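Looking after records and old music gear at home: what's worth doing and what isn't

4/11/25

Most advice on caring for records comes from people with something to sell. I've played in pub bands and collected rhythm and blues LPs long enough to have bought a fair bit of it, and a good half went in the bin. These are the tips I still follow, along with a few I'd leave alone.

Cleaning fluid

A small bottle of branded fluid can cost as much as the record you put it on. I used the Ovura one for a year and then switched to distilled water with a tiny drop of plain washing-up liquid, rinsed with more distilled water. I couldn't hear any difference and neither could the rest of the household, who were made to sit through both. Tap water is a false saving where I live in Zunbridge, where the kettle furs up in a fortnight. Keep the label dry whatever you use. Don't use any of this on shellac 78s without reading up first, and never put alcohol on them.

Wood glue

You'll have seen the videos. You spread glue over the whole side, wait for it to set and peel it off with the dirt stuck to it. I tried it on 2 records from a charity shop. One came up well. The other kept a strip of glue in the run-out that I never did get off. If you must, pick something you wouldn't miss.

Storage

Upright, packed snugly enough that nothing leans, and away from radiators. A box of 40 LPs is as much as I care to lift, and more than most cheap shelving likes in one spot. Paper inner sleeves shed dust, so swapping them is money well spent. The "archival" outer sleeves at three times the price look exactly like the ordinary ones once they're on the shelf.
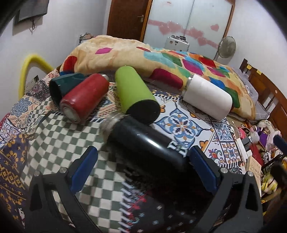
Damp is the real enemy, and silica gel sachets are usually suggested as the cure. A handful in a sealed crate may do some good. A handful on an open shelf in a back bedroom is trying to dry out the whole house. Buy a cheap humidity meter before you buy anything else, and if the reading is high, open a window or move the records.

Strings and fretboards

Boiling old bass strings does brighten them. It lasted 7 days on mine, and they went on sounding duller every night after that. Fine before one gig, hardly worth the gas otherwise. Lemon oil for the fretboard is all right once in a while on bare rosewood. Maple with a lacquer finish doesn't want it, and a dry cloth will do.

Crackly knobs

Contact cleaner works, and I say that grudgingly. Switch the amp off at the wall, squirt a little into the pot and turn the knob back and forth 12 times or so. Don't use ordinary spray lubricant from the garage. My old Papadakis combo had that done to it by a previous owner and the volume control was never right again. Stay out of the inside of a valve amp altogether, as it can hold a nasty charge long after it's unplugged.

Piano keys

Milk, toothpaste, yoghurt: I've been told all of them. A barely damp cloth, then a dry one. Toothpaste is an abrasive and milk goes off.

Stylus brushes

The Arnik brush I bought in May is a small brush in a large box. It does the job, back to front only, never side to side. So did the one that came free with the turntable.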